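Call for Participants: Household Table Surface Study, Second Phase

Prokness Surface Laboratory, Nendton
Issued March 2021

Prokness is recruiting households for the second phase of a long-term study of wear on wooden tables in daily use. The first phase enrolled 1,070 households and looked at factory-lacquered tops only. The second phase covers oiled, waxed and untreated tops, which wear in a different pattern and which are poorly served by the abrasion tests now in use.

Participation takes 12 months. Participants keep using their own table in the normal way, record a small set of measurements once a month, and return surface impressions by mail four times during the year. No part of the procedure damages the table.

Background

Standard abrasion tests load a flat sample with a rotating wheel for a fixed number of cycles and then weigh the loss. The result is repeatable and says little about a table at which people eat, write and fold laundry. In the first phase, gloss loss was greatest in a band along the edge where people rest their forearms. Most laboratory samples contain no edge of any kind. The band was present on nearly every table that had been used for more than two years, and its depth did not follow the hardness rating of the timber.

The second phase will test whether the same band forms on open-pored finishes, how quickly it forms after re-oiling, and whether cleaning habits or contact account for more of the change.

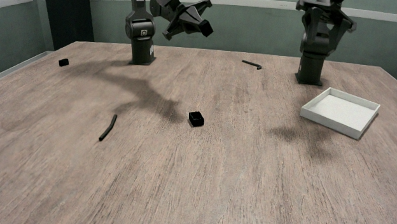
Measurements are scored on the Niazi scale, a nine-step rating of surface change that combines a gloss reading, a water-drop absorption time and a visual comparison against printed reference cards. Participants do not calculate the score. They send in the raw readings and the laboratory assigns the step. Readings taken by different members of the same household are acceptable if each entry is initialed.

Who can take part

We are looking for households that meet all of the following conditions:

The table has a solid wood or veneered wood top with an oiled, waxed or untreated surface. Painted and lacquered tops are excluded. If you are unsure what finish you have, place one drop of water on the underside of the top and one on the upper surface, wait ten minutes, and describe both results on the enrollment form.

The table is used at least five days a week.

The table stands indoors all year, at least three feet from a radiator, stove or other heat source.

At least one adult in the household can take readings every month. One missed month is allowed. After a second missed month the household is moved to the reserve group, which is analyzed separately.

The household does not plan to sand, strip or replace the top before the end of the study. Routine re-oiling or re-waxing is permitted and must be logged with the product name, the amount applied and the drying time.

Desks, workbenches and kitchen islands may be enrolled if they meet the conditions above. They are assigned to a separate group. Cutting boards and countertops with a built-in sink are not eligible.

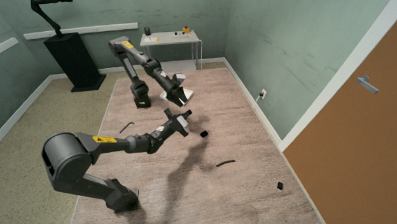 Wood-grain work surface with two dark gray arms mounted at its left side.

What participants receive

Each household is sent a kit containing a handheld gloss meter, a dropper bottle, a set of reference cards, a positioning template, impression compound for four castings, and prepaid return envelopes. The gloss meter must be returned at the end of the study. Everything else may be kept or discarded.

Compensation is paid in two parts, one at six months and one on return of the meter. The amounts are stated in the enrollment packet. Households that withdraw before six months are not paid but owe nothing, provided the meter comes back in working order.

What participants do

The first session takes 90 minutes. You place the template at the marked positions, trace the corners lightly with the chalk pencil supplied, and take three gloss readings at each position — one along the grain, one across it, and one at 45 degrees. The average is not taken by hand. Write down all three.

Later sessions take 25 minutes. Clear the table and wipe it with a dry cloth one hour beforehand. Do not use a damp cloth on the day of a reading. If the surface has been wet for any reason, wait a full day.

Impressions are made at months 1, 4, 8 and 12. The compound is mixed on the card provided, pressed on at the edge position and lifted after six minutes. It leaves no residue on oiled wood. On untreated softwood it can leave a faint mark that fades within a week; households with untreated softwood tops may opt out of impressions and remain in the study.
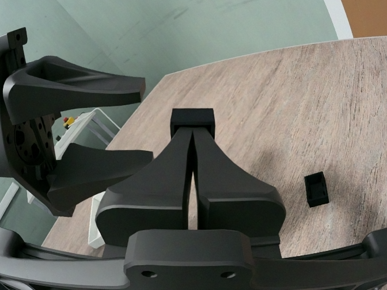

Room humidity has a marked effect on absorption time. Please record it at every session with the strip in the kit, at table height and away from open windows. In the first phase, entries without a humidity value had to be dropped from the absorption analysis, and the losses were concentrated in November, when many households had just turned on their heating.

Sample size and allocation

The study will enroll 3,000 households. Of these, 1,000 will have oiled tops and 1,000 will have waxed tops. The remainder will be divided between untreated tops and the separate group for desks, workbenches and islands. Places are allocated by finish and timber type. Early application does not improve the chance of selection for common combinations such as oiled oak. Applications for waxed beech, untreated pine and any finish on ash are especially welcome — these were the hardest to fill in our preliminary survey.

Data handling

Readings are stored under a household number. Names and addresses are held separately, used only for mailing and payment, and deleted six months after the final payment. Participants may request a copy of their own readings at any time. Anonymous group results will be made available to all participants when the analysis is complete.

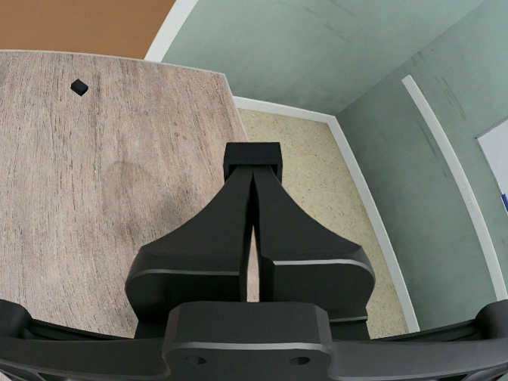 How to apply

Request an enrollment form from the study office in Nendton by mail or telephone. The form asks for the age of the table if known, the timber, the finish, the dimensions of the top, the number of people who use it on an ordinary day, and the cleaning products in the house. Leave a field blank if you do not know the answer. Please do not send furniture samples.

Questions about eligibility should go to Amna Talpur, enrollment. Questions about the gloss meter or the impression compound should go to Bendik Torvik, measurements. Su-bin Ko handles payments and changes of address. The principal investigator is Usman Soomro.

Applicants will be told the outcome by letter. Kits are mailed in batches, and month 1 is counted from the day the kit arrives.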